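The small arm at Ullitgate: a year of keeping it going

Gallery and notes, posted in December

There are two sorts of people who own a small robot arm: those who have retightened every screw on it, and those who are about to. We joined the first sort some time in the spring. The arm at our Ullitgate bench is a white plastic thing on a wooden table, and it has had more attention this year than the boiler and the guttering put together.

What follows is a short gallery with some notes on how we set it up and look after it. Most of them were first written on the back of a Papadopoulos parts invoice, so apologies for any missing steps. The invoice got tea on it.

The table came first. We wanted a dark surface under the gripper, and a mat was cheaper than painting. The pole at the left is clamped well clear of the arm's reach – we found out how far that reach was the exciting way, with the first pole.

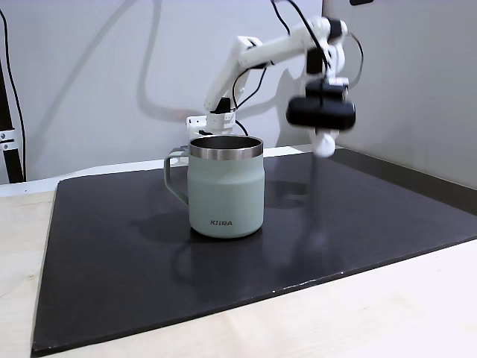 Arm over the mat, with the green mug in the middle. The cables have plenty of slack round the wrist, and I'd still rather have too much than too little. 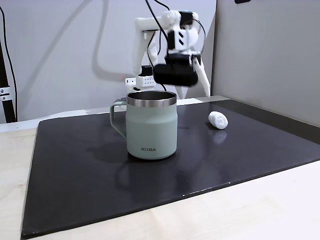
Same mug, and a crumpled white lump on the mat to the right of it. The front edge of the mat has had a hard life. A new one is on the list, below everything else on the list.

Cables are the thing that goes wrong. Ours have failed at the wrist twice, both times just inside the plug, where you can't see it. The symptom is an arm that behaves perfectly until you invite somebody round to look at it. We now swap the wrist cable every 500 hours whether it has complained or not. The last one got to 510 because I was on holiday.

Screws are next. Plastic creeps, so a joint that was tight in October will be merely friendly by Christmas. I go round the whole arm once a month with a hand driver, starting at the base and working out. Do not use the electric one. I have a drawer of stripped brackets that will back me up.

After that comes the zero check. Park the arm, read off the joint positions in the Jirnora software and compare them with the numbers written inside the cupboard door. If the shoulder has drifted, look at its horn screw before touching any settings. I once spent an evening recalibrating round a loose screw, and the arm was very accurate until the screw moved again.

Fingertips get a wipe with a damp cloth, and so does the mat. Dust on a glossy mat shows up wonderfully under the lights, as does every bit of fluff from the cloth you wiped it with.

Spares so far: one shoulder servo, two wrist cables and an Ondix power supply that hums. We bought a bag of 100 screws in the summer and are down to nearly none, though I suspect the floor has most of them.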